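Chapter 5
Two Arms in a Box: Working with a Ready-Made Bench Kit

In this chapter you will
compare a one-arm task with the same task done by two arms
read the parts list of a small two-arm kit and say what each part is for
plan a first session with a single object
judge a kit by what it lets you change

Up to now every robot in this book has had one arm. One arm can pick, place, push and stack, and in Chapter 4 we got a surprising amount done with it. But try opening a lid with one hand in your pocket! The box slides away, or it turns, or the whole thing lifts off the table. A second arm changes what you can even think of asking for, and for many students this is the point in the course where the subject really comes alive.

The kit we follow through this chapter is the Gerby, sold by Kisemo as a complete bench cell. We like it a great deal, and we will also be plain about where it made us work. Both arms share one front rail, so the distance between their bases is fixed before you write a line of code. The walls are covered in patterned paper that you can swap for another, and that turns out to matter in Section 5.3, where we look at what a busy background does to object detection.

Our running task uses a small pink box with a printed lid. It is light, it has rounded corners, and it has a definite front - all good reasons to start with it.

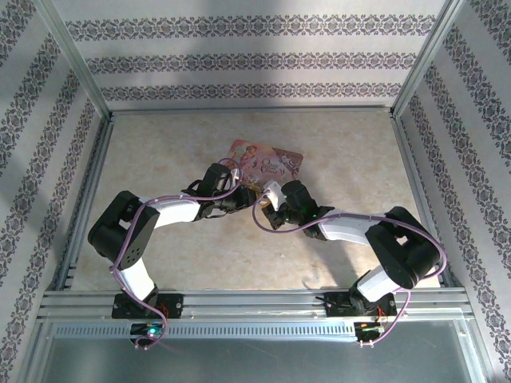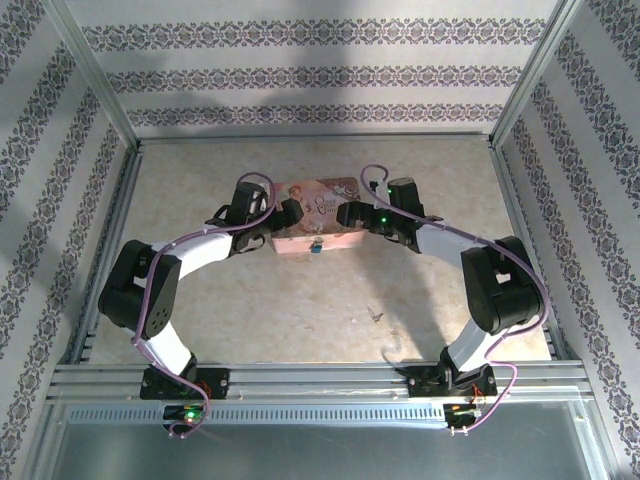 Two arms on one rail, with the grippers close together near the pink box.

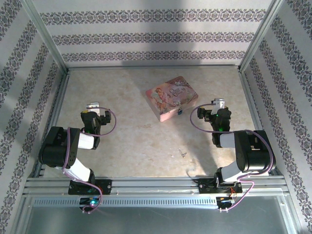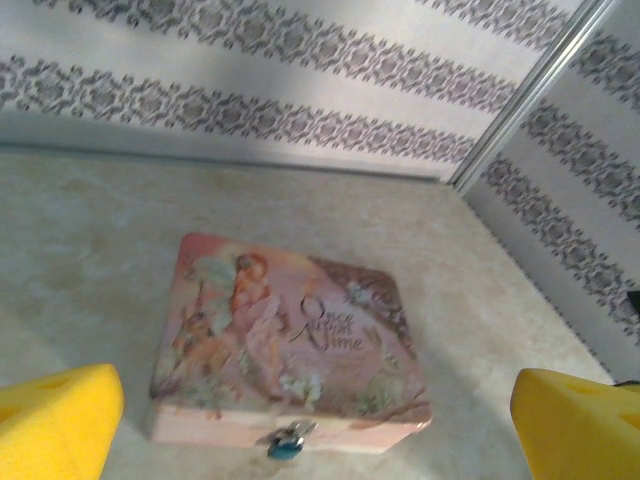
Figure 5.1. The box task. The last view is from a gripper camera, with a yellow finger on either side of the box.

Before any motion, two arms need to agree on where things are. Each arm measures from its own base, so a point that is straight ahead for one is off to the side for the other. You will meet the shared frame in Section 5.1, and we urge you to do the pencil-and-paper exercises there even if the software handles it for you. They take an evening, and they will save you a lot of bumped grippers later.

The second big idea is timing. Suppose one arm steadies an object as the other works on it. If the steady arm lets go early, the job is lost. Krishnan, the planner that comes with the kit, lets you write "wait for" conditions between the arms, and it is a pleasure to use once you get the hang of it. Its error messages are less of a pleasure (keep the list in Appendix B handy).

The third is records. Every run is saved to a Datau log, and the practice set for this chapter holds 2286 runs, good and bad together. Please don't skip the bad ones! In Exercise 5.4 you will sort 38 of them by cause, and most readers find that exercise more useful than any of the coding.

Key terms: base frame, shared frame, workspace overlap, wait condition, run log

5.1 One Point, Two Addresses

Start with a coin on a table and two people sitting side by side. Ask each of them to say how far forward and how far to the right the coin is. Write down both answers, then measure the distance between the two chairs.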